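3.2 Shot locations and conversion

Shot records were taken from 46 league matches played by Cusmont and Plarkia, giving 400 attempts from open play. Penalties and direct free kicks were left out. Each attempt was tagged with distance, angle and the number of defenders between ball and goal.

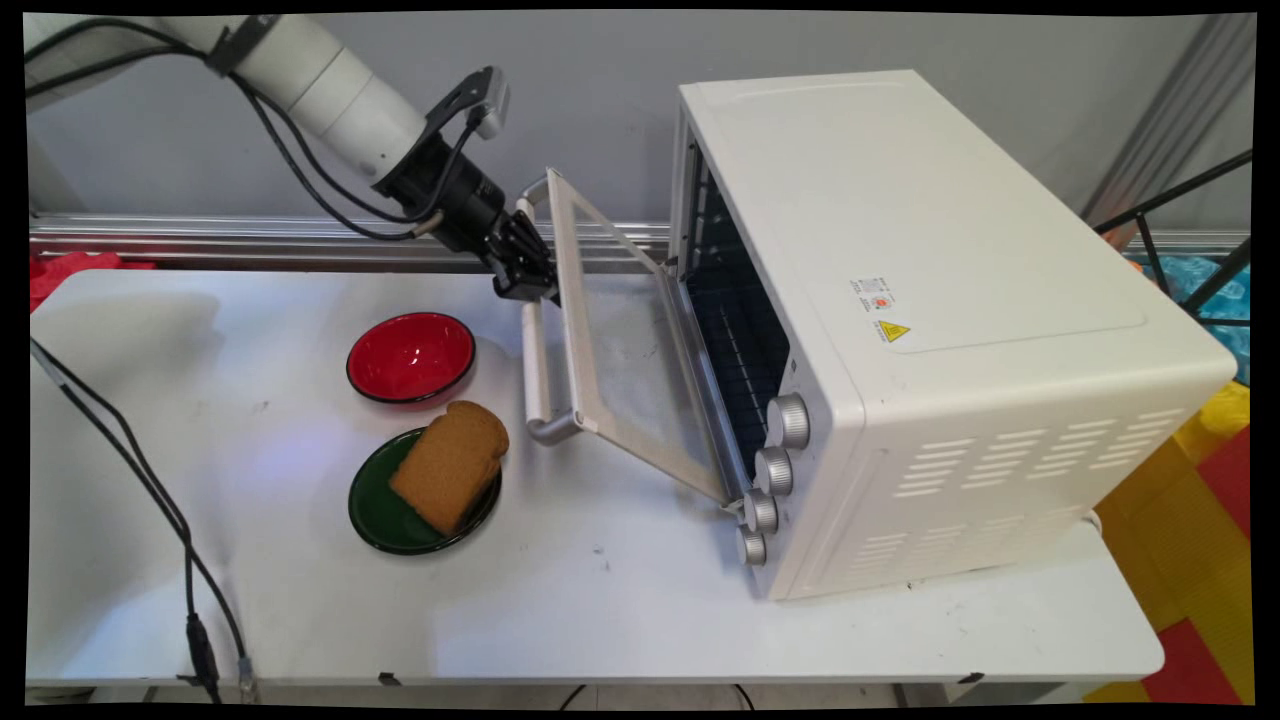

Does shot distance alone predict conversion?
Distance explains part of the variation, but the fit improves once defender count is added — most clearly for attempts taken inside the penalty area.

Of the 400 attempts, 178 were made from inside the area after a cross or cut-back. Headers were modelled separately, as in Pangilinan. Coders disagreed on 13 attempts, which were settled by a second viewing.

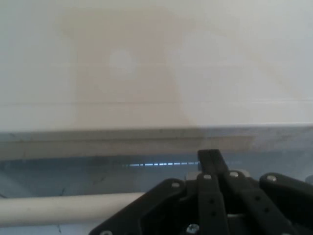
Figure 2. Off-white wall with a faint beige patch and a thin horizontal line.

Goalkeeper position was not recorded and enters the model only through the error term.

Last updated: September

Related items
Pressing intensity after half-time substitutions
Corner routines in the Gernuveck youth league

Contact: Jinlong Dai | Copyright | Back to top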